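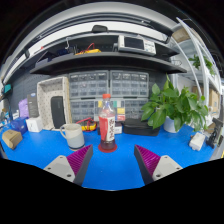
Seit Monday.. nein, ich gewöhne mir das Denglisch ab: seit Montag sammeln wir wieder Demos für Trovetar. 626 Episoden soll das Set am Ende haben. Warum 626? Weil das in der Projektskizze steht. Mehr Begründung habe ich bisher nicht bekommen.

Ablauf für alle, die fragen: Handgreifer nehmen, an die Flasche ran, zugreifen, anheben, umsetzen, loslassen. Episode speichern. Nächste. Wer Robotik für glamourös hält, darf gern eine Schicht übernehmen.

Was mich stört, ist die Vielfalt. Oder was im Antrag so heißt. Flasche und Becher auf einer blauen Werkbank, dahinter immer dieselben Schubladenmagazine und dasselbe Oszilloskop. Ich wette, das Modell lernt den Hintergrund gleich mit.

Bei Lengyel, dem Vorgänger, hatten wir genau das. Lief im Labor prima. Dann hat jemand den Tisch gewechselt und die Policy griff zwei Fingerbreit daneben. Im Abschlussbericht stand »eingeschränkte Generalisierung«.

Jetzt heißt es, 200 Episoden pro Objekt reichen, der Rest kommt über das Vortraining von Monlow. Kann sein. Ich hätte gern vorher eine Kurve gesehen — Erfolgsrate über Datenmenge, auf einem fremden Tisch. Gibt es nicht. Ist »für später geplant«.

Gestern 34 Episoden an einem Nachmittag. 11 davon habe ich verworfen: zu schnell gegriffen, Objekt beim Schließen verschoben, einmal ist das Tracking weggesprungen. Im Wochenbericht steht trotzdem 34. Gesammelt ist gesammelt.

Und dann die Frage, was überhaupt verworfen wird. Ich schmeiße jeden Rempler raus. Die Kollegin in der Frühschicht behält sie, wenn der Griff am Ende sitzt. Beides vertretbar, aber bitte nicht gemischt im selben Datensatz ohne Label.

Bevor wieder einer schreibt, ich sei gegen das Verfahren: bin ich nicht. Daten von Hand zu sammeln geht viel schneller als Teleoperation. Ich glaube bloß keiner Erfolgsquote, die am Aufnahmetisch gemessen wurde.

Vorschlag liegt im Dender-Board: jede zweite Session an einem anderen Platz, andere Lampe, andere Unterlage. Status seit Mai: »wird geprüft«.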